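Vilport Historical Fencing Club
Minutes, general meeting, March 30, 2019

Present: Liette Kennedy (chair), Colton Lavoie, Wayne Charbonneau, Mireille Yammine, Kirsten Caron (minutes)

1. Previous minutes
Approved. Wayne asked that "agreed" be changed to "discussed" under the buckler item. Changed.

2. Staff and spear class
Colton wants a second weekly class, having counted 21 people who say they would come. Liette noted that the same was said of the saber class, which now draws two. Mireille asked how many of the 21 own a mask. Colton did not know. He will ask for names in writing before the April meeting.

3. Nuvwood trainers
Nuvwood has quoted 126 dollars for a set of practice staffs. Wayne doubts they will last – the supplier calls them "nearly unbreakable" and offers no warranty. Mireille would like to hit one first. One sample to be requested, no order placed.

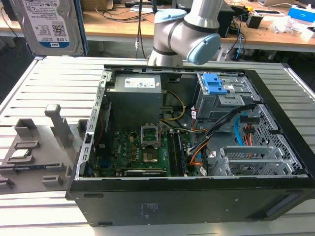 Open computer tower on its side, with the motherboard and power supply exposed.

4. Girard manual
Colton again proposed teaching the two-handed plays from the Girard translation. Kirsten pointed out that the translator skips the footwork and guesses at three of the terms. Liette will allow it as a study night, without sparring. Colton objected to "guesses" and asked that this be recorded.

5. Nondila tournament
Entry closes in April. The rules sent so far do not say whether thrusts to the hand score. Wayne will write again. No fees to be paid until he has an answer.

6. Other business
Lost glove, left hand, size unknown. See Mireille.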